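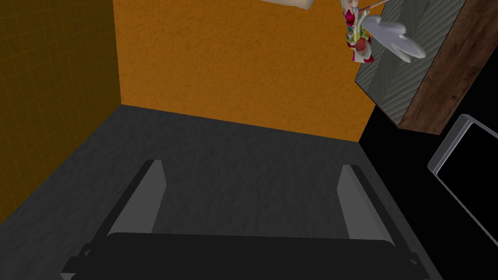 February 5, 2020

Quick one, bus in 9 minutes. Finally started on grandma's recipe box. Most of the cards are from 1948, half in pencil, some I can barely read. Made the lemon cake Sunday – way too sweet, sank in the middle. Card says "moderate oven" and thats it. Meenakshi thinks 350, I went 375. Oops.

Also no idea what "1 tin milk" means. What size tin?? Kanchan has her aunt's old cookbook so I'm borrowing it this weekend. Trying the dinner rolls next, probaly Saturday. More later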